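Speaker notes – Teaching by hand and teaching by remote, part 2
Mahlet Dinsa, Drindura group, Brevard
Slot is after the coffee break. Slides advance on the clicker, not the keyboard.

Slide 1. Title
Say name and group. Skip the history of the lab. Part 1 covered hardware, so go straight to the question: when a person shows a robot a task, what gets recorded, and what is lost?

Slide 2. Two ways to show a task
By hand: the operator holds the arm and moves it. Joint angles come straight from the encoders. The operator feels contact. The drawback is that the operator's hands and sleeves end up in the camera view, and the policy learns from them.
By remote: the operator sits at a second station and drives the arm with a controller. Clean views, weaker sense of touch. People slow down near contact and the data shows it.
PAUSE. Ask who in the room has done either.

Slide 3. The Baird set
4000 demonstrations, all by remote, all in simulation. Nine operators. Each one got a practice block first, and practice runs were thrown out. Collection closed in May.
Do not read the table aloud. Point at the column for time per run and move on.

Slide 4. What the operator sees
Two views on the station: a fixed one and one from the wrist. Most operators started out on the fixed view and moved to the wrist view for the last part of the approach. The wrist view has no good depth cue when the surfaces are plain. Shadows would help – we render with flat light to keep the frame rate up.

Slide 5. Random surfaces
Floors, walls and tabletops get a new texture or a plain color on every reset. Operators disliked this. It stays in, as the policy trained without it latched on to the table edge.
If asked about realism: the surfaces are not meant to match any real room.

Slide 6. Results
Trained policy finished 79 percent of the test runs in simulation. Same task, same object set, new surfaces. Say clearly that this is simulation only. The Watska arm tests are not done and I have no number to give.
Failures are mostly early closing. The fingers shut before the object is between them. Operators made the same mistake in the practice block.

Slide 7. Pauses in the data
Remote operators stop to think. The policy copies the stop and sometimes never leaves it. We cut any stretch with no motion command, then kept the gripper commands on either side. Crude, but it worked better than reweighting.

Slide 8. Open points
Mixing hand-guided and remote runs in one set. How much practice an operator needs. Leave the wrist view up during questions.
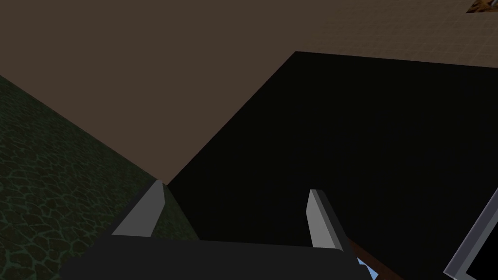
Slide 8. Wrist view in simulation, gripper open.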